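Wie greift ein Roboter nach einem Kuschelhasen?

Mach mal was Verrücktes: Leg ein Kuscheltier vor dich auf den Tisch, schließ die Augen, zieh dir dicke Handschuhe an und versuch, es am Bauch zu packen. Geht, oder? Ein bisschen fummelig, aber es geht. Deine Hände wissen nämlich schon ganz viel, ohne dass du darüber nachdenken musst. Unser Roboter in der Werkstatt weiß davon erst mal gar nichts, und genau deshalb basteln wir jeden Freitag so lange an ihm herum.

Er heißt Trullow. Den Namen haben sich die Kinder aus der Gemeinschaftswerkstatt in Diritz ausgedacht, ich wollte ihn eigentlich Schraubi nennen (wurde abgelehnt!).

Was braucht so ein Roboter zum Greifen?

Zuerst Gelenke. Fass mal an deinen Ellbogen und beug den Arm. Dann dreh das Handgelenk, und jetzt wackel mit den Fingern. Überall, wo sich etwas bewegt, steckt ein Gelenk. Beim Roboter ist das genauso, nur ziehen da keine Muskeln, sondern Motoren. Damit ein Motor sich dreht, braucht er Strom, und außerdem muss ihm jemand Bescheid geben, wie weit er sich drehen soll. Das macht der Computer. Er schickt Zahlen los, ganz viele hintereinander. Für uns sieht das nachher aus wie eine einzige Bewegung, aber im Computer ist es eine ewig lange Liste.

Strom und Nachrichten laufen oft durch Kabel, und Kabel sind meine Lieblingsfeinde! Sie sollen lang genug sein, damit der Arm weit nach vorn kommt. Sind sie aber zu lang, bleiben sie an allem hängen, was auf dem Tisch liegt. An einem Nachmittag habe ich nur Kabel umgelegt. Nur Kabel! Danach war mein Tee kalt und ich hatte schlechte Laune.

Weich ist schwer

Jetzt kommt das, was viele Kinder überrascht. Ein Holzklotz ist für einen Roboter viel leichter als ein Kuscheltier. Der Klotz hat immer dieselbe Form, egal wie fest man drückt. Ein Stoffhase gibt nach, seine Ohren klappen um, und wenn man ihn auf den Rücken dreht, sieht er plötzlich ganz anders aus. Der Roboter muss also ständig neu herausfinden: Wo ist der Kopf, wo der Bauch, wo kann ich anfassen?

Und dann die Sache mit Glas. Durch einen Glasteller guckt man einfach hindurch. Du erkennst ihn trotzdem, am Rand oder an einer kleinen Spiegelung. Für eine Kamera ist das knifflig, denn sie sieht vor allem den Tisch darunter. Ein Teller mit dunklem Rand hilft da schon ein Stück weiter.

Üben, üben, üben

Stell dir vor, du müsstest 1000 Mal denselben Teddy hochheben. Langweilig! Einem Roboter macht das nichts aus, er langweilt sich nicht. Wir haben uns für unseren Hasen 700 Versuche vorgenommen, und ich führe darüber ein Heft. Für jeden Versuch, der klappt, gibt es einen Strich, für jeden anderen einen Kringel. Am Anfang standen da so viele Kringel, dass die Seite wie Schaum aussah.

Probier es selbst aus

Du brauchst 2 Kochlöffel und ein Kuscheltier. Nimm in jede Hand einen Löffel und heb das Tier damit hoch, ohne es mit den Fingern zu berühren. Merkst du, dass du mit beiden Seiten gleichzeitig aufpassen musst? Drückst du zu wenig, rutscht es weg. Drückst du zu doll, flutscht es dir auch davon. Versuch es 8 Mal und schreib auf, wie oft es geklappt hat.
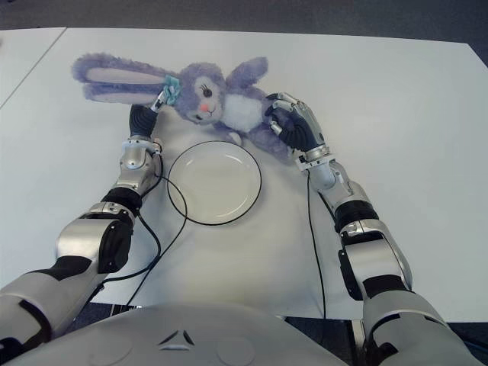
Text: Wibke Arnetti

Der Hase mit der blaugrünen Schleife liegt da auf dem Rücken, eine Roboterhand ist oben bei den Ohren, die andere auf dem weißen Bauch. Beim nächsten Mal erzähle ich euch, wie man Roboterfinger baut und warum ich dafür alte Gummihandschuhe sammle.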